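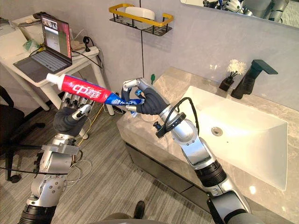 Edit Kovács me pregunta por qué seguimos planificando los dos brazos por separado si al final los dos agarran lo mismo. Me ha gustado tanto la pregunta que le contesto en hilo, que en un solo mensaje no me cabe (ya me conocéis, me enrollo). 🧵

---

Primero la respuesta corta, Edit: ya no lo hacemos así. Lo hicimos durante meses y funcionaba bastante bien mientras cada mano iba a lo suyo. El lío empieza cuando las dos sujetan el mismo tubo de pasta de dientes.

---

En ese momento se cierra una cadena: brazo, mano, tubo, mano, brazo. Cualquier error de un lado lo paga el otro. Si la izquierda cree que el tapón está un par de milímetros más allá, tira, y la derecha nota un tirón que no entiende y se defiende. Y así se quedan, peleándose las dos con mucha educación.

---

Con una barra rígida eso salta enseguida, porque las fuerzas se disparan y el controlador protesta. Con un tubo blando no protesta nadie. El tubo se dobla, se traga el error y tú tan contenta mirando unas gráficas preciosas mientras la pasta se va toda hacia un extremo.

---

Lo que hacemos ahora en Olach (así se llama nuestro planificador, el nombre viene de una errata que nos dio pena corregir) es planificar el movimiento del tubo y sacar de ahí el de las manos. El objeto manda – las muñecas obedecen.

---

Para eso hay que decidir qué es «el tubo». Nosotros usamos un eje con dos extremos: el del tapón y el de la parte plana, la del pliegue. Entre medias, una flexión muy simple, un solo parámetro. Probamos un modelo deformable bonito de verdad y lo acabamos guardando en un cajón, porque para cuando terminaba de calcular ya le habíamos pedido otra cosa.

---

El control va en dos capas. La de abajo corre a 1,000 Hz y solo sabe de pares y de no hacer burradas. La de arriba, a 200 Hz, reparte el esfuerzo: una parte mueve el tubo y otra parte es fuerza interna, lo que las manos se hacen la una a la otra a través de él. Esa segunda parte la queremos pequeña, pero no nula, que si no se escurre.

---

Separar esas dos cosas es lo mejor que hemos hecho este invierno. Antes, cuando algo iba mal, mirábamos catorce curvas y cada cual tenía su teoría. Ahora hay una que se llama «fuerza interna» y casi siempre es la primera que abro por la mañana, con el café.

---

Me escribe alguien por privado: ¿y la percepción? Pues ahí seguimos sufriendo, gracias por preguntar. Un tubo rojo con letras blancas grandes y tapón blanco se segmenta estupendamente... hasta que le pones dos manos encima, justo en los dos extremos, que son precisamente los puntos que nos interesan.

---

Así que, una vez agarrado, dejamos de fiarnos tanto de la cámara. La posición de los extremos la sacamos de la cinemática de los dedos y la visión queda para corregir la deriva despacito. La mezcla la hace Rai, nuestro módulo de estimación, y tiene un peso que ajustamos a mano. Sí, a mano. Lo sé.

---

Del entorno no os he dicho nada y tiene su miga. Un lavabo de mármol claro con el mueble oscuro y brillante y, encima, espejo. El espejo nos devolvía brazos fantasma: el mapa de obstáculos decía que había otro robot viviendo dentro de la pared, y el planificador, tan prudente él, se apartaba para no molestarle.

---

Solución poco elegante: marcamos el plano del espejo como sólido en el mapa y tiramos todo lo que aparezca por detrás. Si alguien tiene un método decente para detectar espejos sin decirle al sistema dónde están, por favor, que me lo cuente. Le invito a lo que quiera.

---

Otra cosa que nos ahorró muchos disgustos: el registro de datos. Usábamos relojes distintos para cada brazo y había un desfase de 2 ms que parecía una tontería. En un brazo suelto lo es. En cadena cerrada, ese desfase se disfrazaba de fuerza interna y nos pasamos una semana entera afinando ganancias que estaban bien.

---

Ahora todo pasa por el mismo reloj y la herramienta de repetición (Joltano, por si la veis en mis capturas) te deja poner los dos brazos uno encima del otro y avanzar muestra a muestra. Tengo 900 ensayos guardados y confieso que algunos los vuelvo a ver solo por cariño.

---

Edit, me repreguntas si esto valdría para desenroscar el tapón. En parte. La sujeción sí, el reparto de fuerzas también. Pero al girar, un extremo deja de estar unido al otro, y el modelo de un solo eje se nos queda corto. Hay una rama empezada con eso y está, digamos, en edad de gatear.

---

Y lo de publicar el código: la parte de control, sí, en cuanto quite los comentarios que me escribí a mí misma a las tantas. Rai tardará más, que depende de media docena de cosas nuestras. Si alguien quiere probar antes el reparto de fuerzas con sus propios brazos, que me escriba y le paso la rama tal cual está.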